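Was steht im Lohnbuch?

In Tevier wird die Vergangenheit neuerdings nachgerechnet, und das ist viel spannender, als es klingt

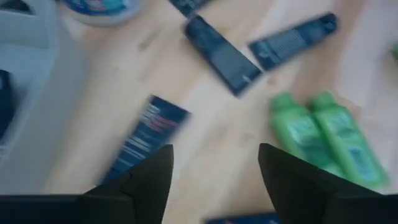 Wer von Aufarbeitung spricht, denkt meist an Gerichtssäle, Zeugenbänke, an Täter und Opfer von Gewalt. Über Geld wird dabei erstaunlich selten geredet. Dabei hat Unrecht fast immer auch eine Buchhaltung, und im Fall der Konservenfabrik Fagundes ist sie sogar erhalten: 2477 Lohnbücher, in Leinen gebunden, die jahrzehntelang in einem Nebengebäude des alten Hafenamts von Tevier lagen.

Ich bin an einem Dienstag im Mai hingefahren, eigentlich nur für einen Nachmittag. Geblieben bin ich bis zum Ende der Woche -- so sehr hat mich gepackt, was dort passiert!

Die Geschichte in Kürze: Unter der Militärregierung durfte Fagundes den Beschäftigten aus dem Hinterland, vor allem aus dem Tal von Plellico, einen Teil des Lohns einbehalten. Offiziell floss er in eine Wohnkasse. Wohnungen wurden nie gebaut. Nach dem Ende der Diktatur befasste sich eine Wahrheitskommission mit den Verhaftungen im Hafen, gründlich und mit großem Mut, doch die Wohnkasse fiel nicht unter ihren Auftrag. Im Abschlussbericht kommt sie in einer Fußnote vor.

Genau an dieser Fußnote setzt das neue Verfahren an. Es arbeitet mit öffentlichen Lesungen, und die muss man erlebt haben. Morgens um neun wird im Saal des Hafenamts ein Lohnbuch aufgeschlagen und Zeile für Zeile vorgelesen: Name, Schicht, Stundenzahl, Abzug. Das klingt trocken, aber nach ein paar Seiten fängt der Saal an mitzureden. Eine Frau erkennt den Spitznamen ihres Großvaters. Ein früherer Lagerarbeiter weiß, weshalb in der Nachtschicht plötzlich alle Abzüge doppelt auftauchen (eine Strafe nach dem Streik an der Rampe). Alles wird mitgeschrieben und kommt zu den Akten, und wer sich später anders erinnert, darf widersprechen.

Am dritten Vormittag stritten zwei Familien fast eine Stunde über eine einzige Zeile. Es ging um 15 Tage Arbeit, die auf den falschen Bruder gebucht waren. Ich habe selten eine so lebendige Geschichtsstunde erlebt!

Zur Methode gehört auch Unterstützung von außen. Die Werkstatt Grindel, ein kleines Büro für Wirtschaftsgeschichte, rechnet die alten Beträge in heutige Kaufkraft um und legt jeden Rechenschritt offen. Die Hefte mit den Ergebnissen liegen beim Bäcker und in der Bücherei aus. In Plellico werden sie abends sogar gemeinsam gelesen, weil viele der Älteren mit den Tabellen nicht allein bleiben wollen.

Und das Geld? Da wird es mühsam. Das Unternehmen ist mehrfach verkauft worden, die heutigen Eigentümer haben bislang 34 Ansprüche anerkannt, 30 davon sind ausgezahlt. Die Summen sind klein. Manche reichen für ein neues Dach über dem Stall, manche nur für ein Festessen. Juristisch steht vieles auf wackligen Füßen, vor allem die Frage, wann solche Forderungen verjähren. Das zuständige Gericht will darüber noch in diesem Jahr entscheiden.

Trotzdem fahre ich begeistert zurück. In Tevier reden die Leute über Zinsen, Abzüge und Kontenrahmen wie anderswo über Fußball, und sie tun es mit einer Genauigkeit, vor der man nur den Hut ziehen kann. Die Lesungen gehen nach der Sommerpause weiter, dann mit den Büchern der Räucherei. Der Eintritt ist frei, Plätze gibt es ab halb neun.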